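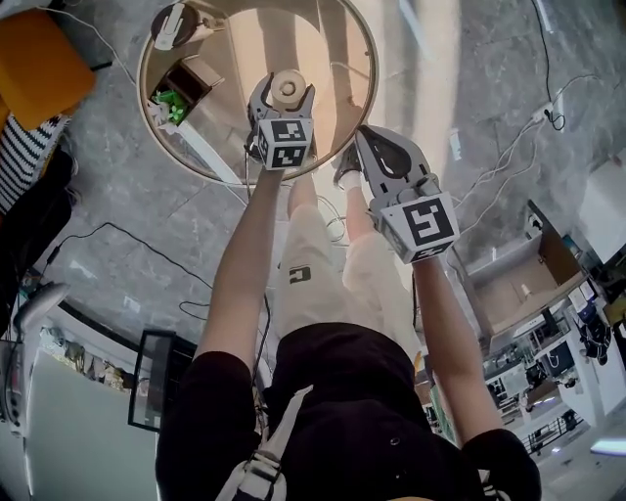 Picking up a lid with the hand grippers

Lids look like the easiest job on the list, and people new to the hand grippers nearly always ask to begin with them. I would put them third or fourth. A lid is low and it slides the moment one finger touches before the other. Start over a small round table if you have one, because you can walk around to a better side instead of twisting your wrists.

Come down with the fingers already open. I see so many people arrive closed, notice, open up an inch above the lid and then carry on, and all of that goes into the recording. The robot will learn the little pause as faithfully as it learns the grasp! Open on the way, straddle the lid, let both fingers come to it together, and squeeze only as much as you need.

Keep the other hand quiet. If it has no part in the task, park it off to the side with the fingers open and leave it there. A spare hand that drifts about gives you a second movement to explain later, and it has a way of wandering in front of the marker cube on the working hand.

Where to put your feet

I spent my first November at this with a sore back, and it was entirely my own doing. I stood too far off and leaned. Stand close enough that your elbows stay a little bent when the fingers reach the thing you want. If your arms are straight, step in. If your elbows are behind your ribs, step back.

Small tables are kinder than big ones here, but they do tip. Before you record, press down on the rim in a few places with the flat of your hand and see what it does. One with splayed legs will usually hold, though you may find your toes under it, and then you'll want to shuffle your feet before you begin and keep them still afterward. Shoes with a closed toe, please. I have dropped a full sugar bowl on a sandal.

Cables on the floor

Look down before you look at the table. My rule is that anything I could catch with a heel gets moved to the wall or taped flat, and the power strip goes on the side I won't be stepping toward. It takes a minute. White cables on a pale floor are the worst, and I've taken to wrapping a turn of bright tape every few feet along mine so they show up at the edge of my eye while I'm busy with my hands.

If a cable is part of what you're wearing or holding, run it up your back and give it a bit of slack at the shoulder. A tight cable pulls very gently on the wrist, you correct for it without noticing, and you end up with 30 recordings in which every reach bends slightly to the left. Ask me how I know.

Looking after the marker cubes

The black-and-white squares on top of the grippers tell the software where your hand is, and they do it well as long as they are clean, flat and in view. Wipe them with a dry, soft cloth. I tried kitchen spray once and it lifted the corner of a print, which then had to be redone (and measured again, and the measuring is the tedious part).

Glossy prints catch a lamp and go white just when you need them. Matte paper is better, and matte vinyl is better still if you can get it. Eliécer Londoño, who taught me most of what I know about grippers, used to hold each cube up to the window and tilt it slowly before he would let anyone start. I thought it was fussy at the time. I do it now.

A cube that has been knocked will look perfectly fine and still be a hair out of true. After any drop, run your check recording before going on – mine is simply touching the same four corners of the table in the same order, and if the corners don't land where they did in the morning, I tighten everything and try again.

How fast to go

Slower than you would with your own fingers, faster than you think. Very slow demonstrations turn shaky, since a hand creeping along makes dozens of tiny corrections, and they are miserable to watch besides. I try for the speed I would use to set down a full cup of tea in front of a guest. If the fingers are closing, let them close in one go. If you are carrying something, carry it in one go too, with no hovering over the landing place while you make up your mind.

Make up your mind before you start, in other words. I touch the spot where the lid is going with my eyes first, then go back to the lid, and then begin.

Mistakes in the middle

Everybody fumbles. The question is whether to keep it. My own practice, and you may do differently, is this:

If I miss the grasp, notice, back off and get it cleanly the second time, I keep it and put an R for recovery in the log.

If I miss and then poke around until something works, it goes.

If the lid ends up on the floor, it goes, unless I've set out to record picking things up off the floor.

If somebody walks in and I look up, it goes, however good the grasp was. My head moves and so does the view from my head.

Write it down straightaway. I used to trust my memory until the end of the session, and then one evening I sat down with 200 clips and could not tell a single one of the poor ones from its neighbors.

Changing things between takes

If you place the lid on the same spot every time you'll have a robot that can pick up a lid from that spot. Shift it. Turn it. Put it near the edge, near the middle, beside the plant, half behind the sugar bowl. I like to leave a few ordinary things out on the table as well, a little box or a pot plant, whatever lives there, and move those too now and then. A completely bare table is a tidy thing to work at, but I've never met one in a real kitchen.

What I don't change is anything bolted down or measured: camera, cubes, the width of the gripper opening. Those stay put for the whole batch, and if one has to be altered then a new batch begins.

For variety without having to think about it, I keep a saucer of numbered paper slips, one for each position. Draw one, place the lid, record, put the slip in the other saucer. When the first saucer is empty, change something about the room (a lamp, a cloth on the table, where you're standing) and go through them again. It's a silly old parlor-game way of doing it and it works beautifully.

Tired hands

The squeeze is light but you do it an awful lot of times. I stop every 30 takes whether I want to or not, put both grippers down on something soft, and shake my hands out over the sink. If your thumb aches, the grip is probably set too stiff. Ours at Skedelstead came far too stiff and we lived with it for weeks before anyone thought to look for the adjusting screw!

Set them down with the cubes facing up, always. A folded towel makes a good nest. Don't hang them by the trigger, and don't stand them on their fingertips, as the pads take on a flat spot and then slide off anything round.

If you are driving the arm from a distance instead

Some of you have written to ask whether any of this carries over to remote control, where you sit at a screen and steer. Most of it does. Open early, decide first, one motion at a time. The big difference is that you can't feel the lid, so you'll squeeze harder than you mean to. Practice on something that shows it: a paper cup is perfect, or a ball of soft dough if you don't mind the cleaning.

Watch the delay too. Even a small lag makes you overshoot, and the natural cure is to stop and wait, which leaves your recording full of stops. It helps me to hum. I know how that sounds, but a slow steady tune keeps my hand moving at one pace and I stop chasing the picture.

Keeping count

A plain notebook does nicely. Mine has the batch name at the top, then the take number, the slip number, and a column for letters (R for recovery, B for bumped the table, X for throw away). The lid batch we called Grivudar ran to 716 takes before I was happy with it, and I could still find any one of them in the notebook faster than on the computer.

Copy the files off before you put the grippers away for the night, then open two or three from the beginning, middle and end and watch them right through. If the fingers are out of view at the moment they close, tip the camera down a touch and do a short test batch in the morning before you commit to a long one.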